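Anyone running the Irside two-arm bench kit? Worth the money?

Posted in: Automation on a budget
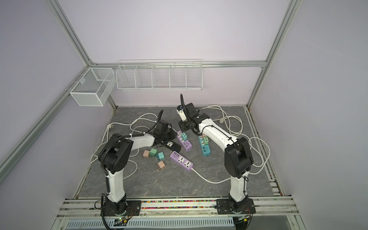 What do you get for the base price?

Two arms with grippers, the mounting rail, the control software and a year of support. The workcell is extra.

OK so that's the short version for anyone who just wants the package. The long version is that I've been going back and forth with Irside about their kit for a small kitting job (chargers and power strips, sorted and boxed) and I'd love to hear from people who've lived with one. Quote came in at 1,359 a month on a lease, which made me swallow hard. My boss thinks it's a bargain. I'm not so sure!

-- korkor_amoah

---

benchrat53

We leased one last April and kept it. Hard parts like bricks and plugs, it's great. Cables are another story. A power strip with its cord trailing all over the table is a completely different animal from the same strip with the cord tied up, and I'd make them demo the messy version before you sign anything.

---

tullow_dave

Gonna disagree with benchrat a bit. We ran the Clisach single-arm for the same kind of work and cords were no big deal once we changed the order. Move the plugs and small chargers first, then go after the strips. One arm, way cheaper, and you don't have two of them trying to reach over each other in the middle.

---

korkor_amoah

@tullow_dave did you have the cords loose though? Mine will be loose. Look at that table, there's white cable looping around the bases of both arms. That's pretty much what our returns bin looks like on a Monday, only ours has more dust.

---

tullow_dave

Ha, fair. No, ours came in with twist ties on. So take my advice with a grain of salt I guess. I still think you're paying for an arm you might not need.

---

Ayuba Abubakari

I set these up for a living (not for Irside, I'm independent) so here's my two cents. The second arm pays off when one holds and the other pulls. For a tangled cord that's the whole ballgame. If all you do is pick a charger up and drop it in a bin, Dave is right and you should save your money.

Stuff I'd ask them before signing:

Who pays for gripper pads? They wear, and on the lease I saw they weren't covered.

How many picks is the trial? Ask for 1,000 on your own parts. They'll offer fewer. Hold out.

Does support come on site, or is it a phone call and a PDF?

---

benchrat53

On site for us, but it took 4 days to get somebody out. Phone people were nice. The PDF is bad.

---

akolgo_fan

Nobody's mentioned Akolgo? Their software is so much easier -- I taught a new part over lunch with a sandwich in one hand. The Irside screen gave me a headache at the demo and I do this all day.

---

benchrat53

The screen is ugly, yeah. You get used to it. Akolgo wouldn't quote us two arms on one rail, which is why we went the other way. Maybe they do now?

---

akolgo_fan

They do two, but on separate stands. Takes more floor.

---

korkor_amoah

Floor is exactly what I don't have, so that probably rules them out, but I'll call anyway. Ayuba, thank you, the gripper pad thing wasn't anywhere in my quote and I just emailed to ask. I'm going to box up the worst tangle we've got and send it over for the trial. Will post what they say.

---

tullow_dave

Send them one of those flat strips with the USB ports on the end too. Ours used to slide when the arm came down on the edge. Drove me nuts for weeks!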